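Skip to content
Workshop Notes Guides Parts Bin Downloads Contact

Guides > Two-Arm Bench > Setup and Care

Setting up the paper mat on a two-arm bench (and keeping it honest)

I've been looking after our two-arm cell since August, and the part of it I get asked about most is the sheet of paper. Not the arms, not the hands, the paper! So I'm writing down how I lay it out, how I check it and what I do when things start to drift. If you run a Clisterix bench or anything laid out like it, most of this should carry over.

What you need

A big sheet of plain white paper, a fine black pen, a steel rule, low-tack tape, your set of printed parts and a soft brush. I print ours in blue on the old Hiso because that's the spool I had, and it shows up nicely on white. Give yourself an hour the first time.

1. Park the arms and clear the table

Send both arms to their park pose, then hit the stop and take the power off at the box. I know, I know, it's only a minute's work with the rule. Do it anyway. Brush the table down while you're in there (bits of print stringing get under the paper and make a bump you won't see until a peg leans over).

Check the cables too. They need a nice loose curve down each side, clear of the sheet, with enough slack for the longest reach you plan to run.

2. Draw the zones

I split the sheet with a vertical line toward the front and lighter lines across it, so there's an upper and a lower zone. Then I draw outlines for where parts belong. Trace them straight from the part if you can, and go back over them with the rule if they're meant to be square.

Keep a copy! I have a master sheet rolled up in a Baert tube behind the door, and every new mat gets traced from it. Before I did that, each mat was a tiny bit different from the last one and I spent a whole evening chasing an offset that lived in my own handwriting.

3. Tape it down and square it up

Line the back edge of the paper up with the back edge of the table by eye, then measure both ends. Ours wants to be within 2 mm. Tape the corners flat, no wrinkles, and run your palm over the whole thing.

4. Put out the parts and try a slow reach

Stand the pegs and cylinders up in their zones and put the wheel near the back where both hands can get at it. Power up, stand clear with the stop in your hand, and bring the arms in at the slowest speed you've got. I watch the fingertips and the paper, nothing else. You want the hands to come in low over the sheet without dragging on it.

If one hand sits higher than the other, don't panic. Look at what each one has been told to do before you go blaming the calibration (ask me how I learned that).

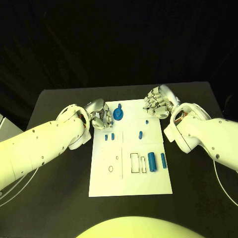

5. Save the pose and write it down

Once you're happy with the reach, save it under a new name and leave the old one alone. I write the mat number and the pose name in pencil on the master sheet. We're on mat 117 now, so yes, we get through a lot of paper.

Looking after it

Every 1000 cycles or so I park everything, kill the power and go over the arms with a flashlight. I check the little screws along the forearm shells first, then the wiring in the open wrist joints. I'm looking for rubbed insulation or a loop that's crept toward where the joint turns. I put a paint-pen mark across any screw I've had to retighten, so next time I can tell at a glance if it has moved.

Fingers get a wipe with a dry cloth. Ours came with a tube of Vodico grease and I use a speck of it where the manual says and nowhere else, since it ends up on the paper otherwise.

Swap the mat when the lines get faint or the corners start to lift. I keep 4 spares traced and ready, flat under a board, and a swap takes me almost no time now. Run the slow reach again after every swap, even when you're sure it went down in the same spot.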